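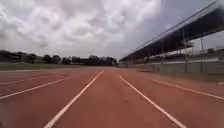 Budgeting for a line-marking robot

Tips for clubs and schools thinking of buying a machine to mark out or repaint lanes.

Measure the job first. Write down how many days a year you mark lines, and on what. Most machines are made for grass. If you want one for a hard running surface as well, ask whether it takes a different spray head and what that costs.

Price the whole kit. The Terow we looked at came with a base station, but the Grelier did not, and adding one put 463 pounds on the quote. Put these on your list:

Spare battery and charger
Nozzles and filters
Paint approved by whoever laid your surface
Delivery and a half day of training
Yearly service

Check the roof. Satellite positioning can drop out beside a tall stand or under a canopy. Ask for a demonstration in the lane nearest the seating — the middle of the field tells you very little.

Hire before you buy. Nokuthula Zulu, who keeps our equipment list, got two days' hire from Leitão and had the fee taken off the later price. Ask for that in writing.

Look at storage. Ours needed a doorway wider than the shed had, and a new door and socket came to almost 2,000 pounds. We had not budgeted for either.

Keep some hand tools. A string line, a long tape and a push marker will still do small touch-ups.

Timing. Linska takes orders in September for spring delivery. Get the quote before then and check how long it holds. Ours ran out after 17 days and we had to ask again.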